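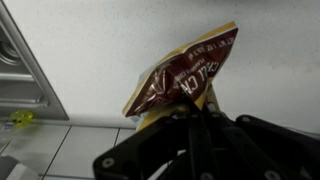 Radwa Belhaj wants to know why anybody would plan for grippers before they plan for floor space, and she wrote to tell me so the minute our spring budget notes went out. Her words were "you're shopping from the wrong end of the arm." I've had that line taped over my desk ever since, and a good part of what I'm announcing today started with it.

So, the news! Caltura is opening its Equipment Planning Desk in August, and I get to run it. It's a free service for small packing and restocking businesses that are thinking about buying their first robot arm and don't know what to put on the purchase request. You call us, we go through your products and your building with you, and you get a written plan with a budget you can show to whoever signs the checks.

I should say up front that I still start with the gripper, Radwa (sorry!). Snack bags are the reason. A one-ounce bag of chips is light, slick and full of air, and the jaws that do fine on a carton may be a poor match for a crinkly foil bag. If most of what you handle comes in bags, that changes which hand you buy, how many spare fingers you keep in the drawer and how long you set aside for testing. I'd much prefer you find that out on paper.

But she was right about the floor, and the floor now gets its own section in every plan. We ask for the width of your aisles, where your outlets are, what kind of flooring you have and how close the nearest wall is to the spot you have in mind. We ask who needs to walk past it on a busy Saturday, too.

We tried the whole thing out over the winter with Burkside, a snack and drink distributor that restocks 219 break rooms. They came to us with a quote for two arms. After we'd gone through their product list together (34 kinds of bagged snack, plus the bottles) they ordered one arm, a second set of fingers and a longer service contract, and they pushed the other arm to next year's budget. Their warehouse manager told me the part she liked best was the page listing costs that weren't on the quote: mounting, training hours, replacement pads, the electrician. I like that page too. It took me forever to get right.

A few practical things. The planning form takes 40 minutes if you have your product list handy, longer if you're digging through a filing cabinet like I would be. The first plan is free for any business with fewer than 800 products in stock. Bigger than that, call us anyway and we'll work out a price. We don't take commissions from equipment makers, and you're welcome to carry your plan to any dealer you like. Erraji will handle on-site measuring for customers who want it, and Bulden is offering short-term leases to anyone who'd like to try an arm before buying one. Both are billed separately.

Sign-ups are open now through the Caltura website, and August visits are going first come, first served. Bring your weirdest packages. Press questions can come to me at the Planning Desk, weekdays from 9 a.m., and if I'm out on a visit leave a message and I'll call you back the same afternoon.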